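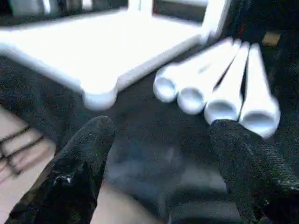

*Four white pipe lengths beside the frame, on the black mat.*

# Pipe frames: questions we get asked

These answers cover the white pipe frames we build and lend out from the Tarnton workshop. If yours isn't covered, leave a note for Clive Ashworth at the front bench.

## What do I need to bring?

A tape measure, a pencil and a drawing with your outside measurements on it. We supply pipe, fittings and the cutting gear. Wear closed shoes.

## What size pipe do you use?

Two sizes, kept on separate racks. The small size suits plant covers and drying racks. The larger one is for anything that has to take weight. Fittings from one size won't go on the other, so check the label on the tub before you fill your tray.

## How do I work out my cutting lengths?

Start with the outside measurement of the side and take off the allowance for the fitting at each end. The allowances are on the chart above the saw. Most wrong cuts come from people using the outside measurement as the pipe length – the frame then comes out too big and usually out of square as well.

## Why do you ask us to lay the pieces out first?

It's the easiest way to catch a short one. Put pieces meant to be the same length side by side with the ends square against a straight edge, then run your hand across the other ends. Reiko Sugawara will recut a piece if you pick it up at this point. Once it's glued you're buying a new length.

## Can I work straight on the bench?

Please use a mat. White pipe picks up grey scuffs from the metal benchtop and they're a nuisance to get off. Brush the mat down when you've finished, as the shavings cling to it.

## Do I have to glue the joints?

No. Plenty of people leave theirs dry so the frame comes apart for storage. Push each joint fully home and give it a quarter turn. If the frame will be lifted or moved often, glue the corners and leave the long rails dry.

## How long does the glue take?

Leave it 20 minutes before you move the frame, and overnight before you put any load on it. In July, when the shed is cold, give it longer.

## My frame rocks. What's wrong with it?

Generally one corner isn't pushed in all the way. Stand the frame on a flat surface, find the foot that's off the ground and tap that joint down with the rubber mallet. If it still rocks, measure both diagonals.

## How do I clean the pipe?

Warm water, dish soap and a soft cloth. Printed lettering comes off with a bit of metho. Don't use scouring powder, it dulls the colour.

## What happens to the offcuts?

Anything over 22 cm goes back on the rack. Shorter pieces go in the tub under the saw, and you're welcome to take them home.

## Can I borrow a frame that's already built?

Yes, for up to 2 weeks. Sachiko Sakai keeps the loan book.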